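Visit notes: Vimitz footwear works, Grarberg, March

The visit was arranged through Hanne Gunnlaugsson, who runs production planning at the Grarberg site. Fletcher Kerslake and I went on behalf of the Vudley repair workshop. Our interest was in cemented construction, and in particular whether the firm's everyday lace-up, the Inga, can be resoled without damage to the upper.

We started in the cutting room at 9.30. Leather is sorted by thickness before cutting, and the vamp is always taken from the firmest part of the hide. Linings are cut in stacks. Offcuts above palm size go to heel counters; the rest is sold on.

Closing is still done on post-bed machines, many of them older than their operators. Stitch density on the Inga is 3 per centimetre at the quarter seam, lower than Fletcher had expected. Hanne's view is that closer stitching weakens the leather along the needle line, and the returns she showed us from last year had mostly failed at the eyelets.

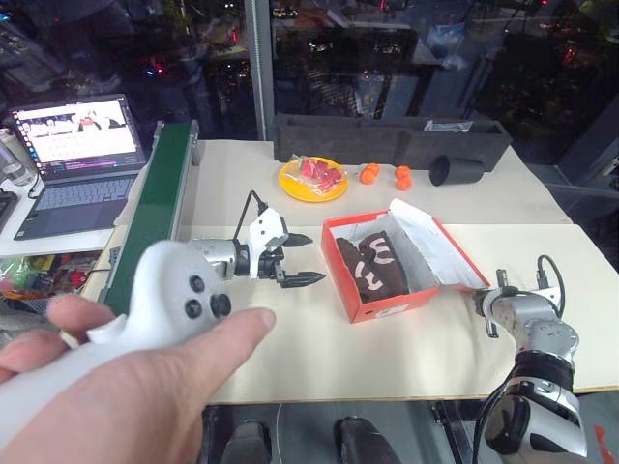 *White hand controller in use at the table, Grarberg.*

Lasting takes place on the ground floor. The uppers are conditioned with steam, pulled over the last and cemented to the insole board. The bottom is then roughed with a wire brush, and this was the stage we had most questions about. Too light a pass leaves the finish on the leather and the bond peels. Too deep a pass cuts the fibres and leaves nothing sound to glue to at the second soling. Vimitz sets the depth by hand at the start of each shift and checks it against a worn reference piece kept on a nail.

Adhesive is brushed on in two coats. After drying, the film is reactivated at 55 degrees and the sole is pressed on. Sole units are stored in bin 448, well away from the heaters, as the rubber blooms if kept warm.
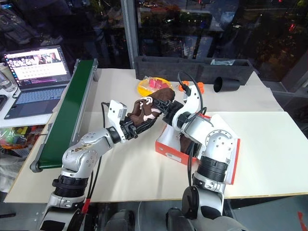 *Brown lace-up held at heel and toe.*

For resoling, the advice was to warm the sole edge slowly and start peeling at the waist of the shoe. Fletcher tried it on a rejected pair, size 54 in the works' own numbering. The first sole came away with the insole board intact. The second took a strip of leather with it at the toe, where the roughing had gone deep.

Points to follow up:

- Hanne to send the data sheet for the primer.
- Ask whether soles can be bought in less than full cartons.
- Test a shallower roughing pass at Vudley before taking in any Inga repairs.

The canteen closes at 2. Parking is behind the boiler house, entrance from the river side.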